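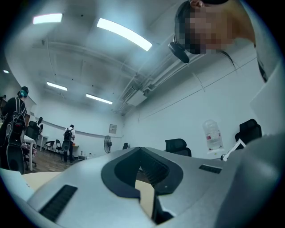 5.2 A fault in the left gripper

Most failures in our log are dull, and we had hoped to keep it that way. The one covered in this section cost us 13 sessions of handheld demonstrations, all of which looked fine until the policy trained on them began closing the Trimell arm a full beat early, on air. Suspicion fell first on the wide lens, which sees a good deal more than it needs to. With the gripper turned upward, as in Figure 3, it takes in the ceiling lights, the ducts, the fan at the back wall and a colleague with a backpack walking off, and any of these seemed a fine thing to blame. We blamed the lights for most of January.

The culprit was duller still. The clock on the left unit drifted against the right one, and by the end of a long session the two were 200 ms apart. Our Stitell logger noticed this every time and wrote a warning to a file that we had, in our wisdom, set to delete itself.

Two-handed work suffered most. In flower handling the operator sits at the round table with a gripper in each hand, and the markers on the white cubes give a pose for both. The poses were good. They were simply good at different times, so the arm learned to let go with one hand before the other had arrived.

Figure 3. Handheld collection: left, upward view from a gripper; right, both grippers at the table.
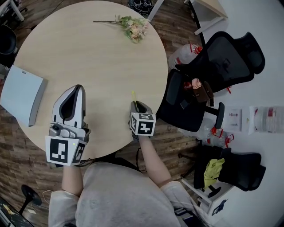 Girish Singhal objected in review that a shared trigger pulse would have caught the drift on day one, and he was right. We have since added one, at a cost of 4 solder joints and some pride.

Papers > Manipulation > Trerkov Workshop > Section 5

Comments

Halima Khaemba: Same drift on our Ghanem units. Did you re-time the old sessions or bin them?

Eifion Ruddock: Please tell me the warning file is kept now.

Adhiambo Lyimo: It is kept. Reading it is next year's project.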